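Opinion / Home & Table
March, by the Saturday-less DeskBring back the set table

Quick one this week because I'm typing it between loads of wash and the dryer is about to buzz.

I want to argue for setting the table. Every night. For leftovers, for soup out of a can, for the kid who only eats noodles. Fork, napkin, glass, a mat under the plate. Two minutes, maybe less.

I know how this sounds. My sister says it sounds like our grandmother. Fine. Our grandmother fed 16 people at Thanksgiving off a table made for eight and I never once saw her eat standing up.

Standing up is what I did for most of my thirties. Over the sink, mostly. Or on the couch with the bowl on my chest and the phone propped on a pillow. I was living in Vamivia then, in an apartment with a perfectly good table, and the table held mail. Mail, a dead plant, a box of stuff to return to a store that had closed. I moved out after 18 months and I can't remember one meal I ate there. Not one.

Then we came to Tariden and the new place had no room for a couch that first winter, long story, movers. So we ate at the table. Had to. And dinner got longer. Almost 26 minutes one night, I looked at the stove clock. Before that we were done in the time it takes to microwave the second plate.

People push back on this with money. You don't need money. My mats cost less than lunch and I've spilled everything on them. The good ones my friend bought at Esto were 80 dollars for the set and she keeps them in a drawer so they don't get dirty. That is the whole problem right there, in a drawer. Use them! Stain them. They're for food.

People also push back with time, and I have more sympathy for that one. If you get home at 8 and the baby's up at 5 you can eat however you want, I'm not coming to your house. But a lot of us who say we don't have time have plenty of time for other things at 9 pm. I do. I've seen my screen report.

What I don't buy is the idea that it's fussy. Fussy is candles and a runner and those napkin rings shaped like pears. Setting a place is just telling somebody there is a spot for them. My teenager won't say he likes it but he puts his own mat out now, and he puts it crooked, and I leave it.

One more gripe. Restaurants have quit doing this too. Went to Zacharias last month, nice menu, not cheap, and the silverware came rolled in a paper napkin in a cup in the midle of the table. Serve yourself. I could of stayed home for that. At home I get a mat.

So try it for a week. Clear off the mail. Put down one thing under one plate and sit. If you hate it go back to the sink, the sink will still be there.

Dryer's going. More on napkins next time, I have opinions about cloth.
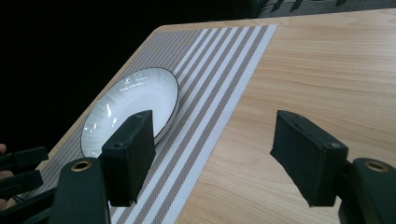 More in Home & Table

The case for ugly mugs
Why I stopped buying paper towels
Your guests don't want the house tour
Soup is a full dinner
Letters: readers on eating in bed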